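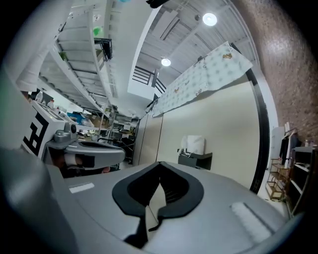

# Stockroom person wanted, two days a week (Friday is one of them)

Hi, I'm Imani, and I look after the stockroom at Drullovcombe. We lend out homewares and party gear to people who need it for a week or a weekend, and everything that goes out has to come back, get checked, and find its way home to the right shelf. That last bit is where you come in!

The catalogue has 2546 items in it at the moment. It was a good deal smaller when I started, and the shelves have not grown at the same rate. I've been doing the putting away with Musyoka Biwott for a couple of years, but he's moving over to deliveries in December and I can't keep up on my own (I tried it for a fortnight when he was on holidays, and there were crates in the hallway the whole time).

## What you'd be doing

Mostly sorting, shelving and packing. A usual day starts at 8:30 with the returns. You unpack each tub, tick things off against the slip, put aside anything chipped or grubby, and shelve the rest. After lunch it flips around and we pack orders for the next morning. Packing is my favourite part - there's a real knack to getting a dinner set for 28 into tubs that one person can still lift, and I'm happy to show you how I do it, although Nassoro Koech has his own method and will try to convert you.

In between there's relabelling. Our old labels go by colour and the new ones go by number, and we're stuck halfway. I'd love someone who finds that sort of job satisfying. We have 257 tubs still on the old system, so you'd see it through from here to the end, and if you've got a better idea for the numbering I'm all ears.

You'd also do the odd bit of mending. Nothing fancy: glue, felt pads, a new hinge screw. Mwanaisha Mwakyusa runs the repair bench and she'll tell you what's worth saving.

## Who'd suit it

You don't need to have worked in a warehouse. The best person we ever had came from a school library, and before that I had a lovely bloke who'd been a pastry cook. What helps is being the kind of person who can't walk past a crooked stack. You should be all right on your feet for most of the day, comfortable on a small stepladder, and able to lift 15 kilos or so without hurting yourself. We have trolleys for anything heavier and I will nag you to use them.

You'll need enough reading and typing to use Tramlow, our stock list program. It's slow and a bit odd about capital letters. You'll have the hang of it in a week.

A driver's licence would be handy but isn't a must.

## Hours, pay and the rest of it

- 2 days a week, 8:30 to 4:30, with a proper lunch break
- One of the days has to be Friday, the other is up to you
- Part-time and permanent after a three-month trial
- Pay depends on experience, and I'll tell you the hourly rate when we first talk so you're not left guessing
- Closed-toe shoes please, we supply gloves and aprons
- Tea, coffee and a fridge that Corine next door shares with us (label your yoghurt)

School hours could work too if you'd prefer three shorter days. Just say so when you write.

## How to apply

Send me a short note, half a page is plenty. Tell me a little about yourself, when you could start, and the last thing you tidied or sorted that you were pleased with - a garage, a sewing box, your nan's recipe cards, whatever it was. A resume is welcome but I read the note first.

You can email it through the jobs page or drop it at the front counter, marked for me. Kheri Ndung'u is on the counter most mornings and can answer simple questions about parking and the bus.

I'll ring everyone who writes in, whether it's a yes or a no. If it looks like a good fit I'll ask you in for a paid half day so you can try the work and have a look at how we run things. We'll most likely be unpacking the Mussa wedding order that week, so wear something you don't mind getting candle wax on.

Applications stay open until we find the right person.

Imani Kaijage
Stockroom, Drullovcombe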